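The cream box with the red bottom edge has been on the table since Monday, and so has the little white cube next to it. I keep meaning to give them a proper home. I have now read a 2,215-word article on decluttering small items, which took longer than putting them away would have. 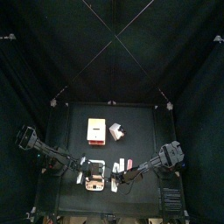
Jana Lammers wrote to ask why I don't sweep everything into one big bin and close the lid. I have tried this, Jana. I own the bin. It is full, and I'm scared of it.

The play kitchen stuff is its own problem. Wooden food doesn't rot, so there is never a morning when you are forced to deal with it. It also rolls, and it can get under a couch faster than I can get out of a chair.

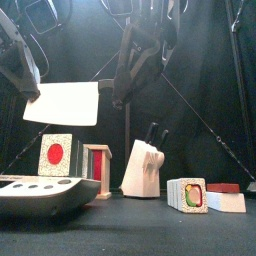
Wooden toy food and the knife block, awaiting a decision.

My rule for this round was that a thing stays out only if it gets used in the same week. By that standard I would have to put away most of my own kitchen, starting with the waffle iron. So the rule was relaxed before lunch, and by 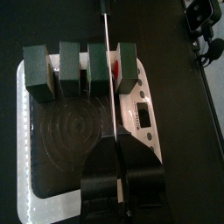 two o'clock it only covered things I already disliked. Everything else got a "maybe" pile, and the maybe pile has the best spot on the table.

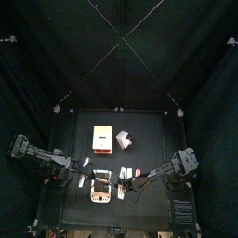 Flynn Tuhiwai commented that a maybe pile is fine as long as it has a deadline. Mine is March. I didn't say which one.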